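# Visit to the Pasatbridge demonstration workshop

I went over in September, mostly to see how they look after their hand-held gripper stations. We have two at work and they drift out of adjustment faster than I would like. Ya-wen Ko, who runs the floor at Pasatbridge, had agreed to give me the morning.

The place is one long room divided up by cabinets and partitions. Each station is a table, a pair of grippers and a small computer. The one I spent my time at is called Lui. The name comes from a label on an old transport case and stuck.

## Start of the day

Work on Lui begins at 8:30 with the cables. Ya-wen runs each one through her fingers from the gripper end to the plug and bends it gently near the connector while watching the signal on the screen. A bad cable shows up as a dropout. She replaced one while I was there, and the new one went in with a loop of slack at the wrist so the plug doesn't take the pull.

Next come the marker cubes. The faces get a wipe with a dry cloth, no solvent, and she checks the corners for lifting. A lifted corner is enough to throw off the position reading. They print the faces on matte stock from Funeo and change a full set every 400 hours of use. The log for Lui stood at 204 hours on the current set.

## Zero and grip check

The jaws are closed fully, opened fully, and closed again, and the software stores both ends. If the closed reading has moved since the last session, the jaw screws are tightened and the whole thing is repeated. I asked how often that happens. Ya-wen went back through the log and found 3 cases in 582 sessions, all on the same gripper – which had been dropped.

The software is Brultora's. It is plain to look at and a bit slow to load, but it keeps every zero value with a time next to it. Ours overwrites them, and I plan to raise that when I get back.

## Trying it with objects

After the zero check, the operator handles a few everyday things to see whether the jaws hold without slipping. Scissors are a good test for this, as the handles are smooth and the blades put the weight off to one side. A green light on the cube means the unit has power and is connected.

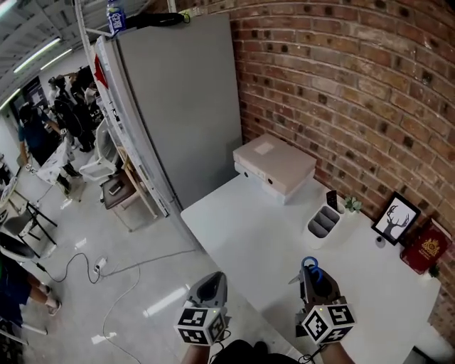 ## Spares and repairs

Pasatbridge keeps a complete spare gripper for each station, already zeroed, plus a drawer of cables and jaw pads. A faulty gripper is swapped out first and opened up in the afternoon at a separate bench. The swap takes nearly ten minutes with the new zero included.

Pads wear on the inside edge and are turned around once before being thrown out. I took down the part numbers for the pads and the screws, and Ya-wen is sending me a copy of their log sheet. I left a little after noon – parking is behind the building, and the gate closes over lunch, so allow for that if you drive.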